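Rope stretch on spreader-bar hammock, new stand

kimutai_m
Picked up a Flornus cotton hammock and the Mutiso steel stand in September. After 3 weeks of use the low point has dropped 5 inches and I'm nearly on the deck. Is the rope defective or is this normal break-in?

pnyaga
Normal for cotton. Move each chain up one link and recheck after the weekend. Polyester stretches far less.

Rorau_Zinhle
Disagree. Five inches is too much for break-in alone. Check the knots at the ring first. Mine had slipped on one side, and taking up chain only hid it.

pnyaga
Slipped knots would make it hang crooked. He didn't say it was crooked.

kimutai_m
Not crooked. Knots look tight. Stand is the 12-foot model, hooks in the second hole.

E. Waweru
Use the top hole. The second hole on that stand is meant for quilted hammocks without a bar. Also look at the base joint -- if the bolts are loose the arms lean in under load and you lose height there too.

kimutai_m
Bolts took half a turn each. Moved to the top hole Saturday and got most of the height back. Will leave the chain alone for now and measure again after some 20 hours of use.

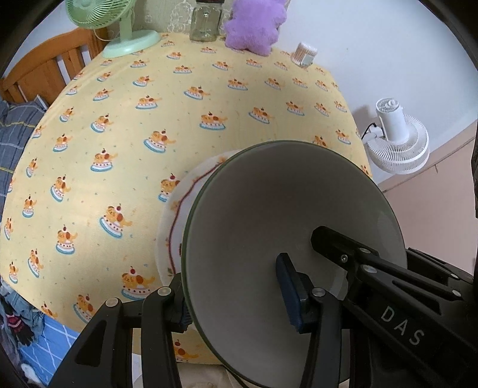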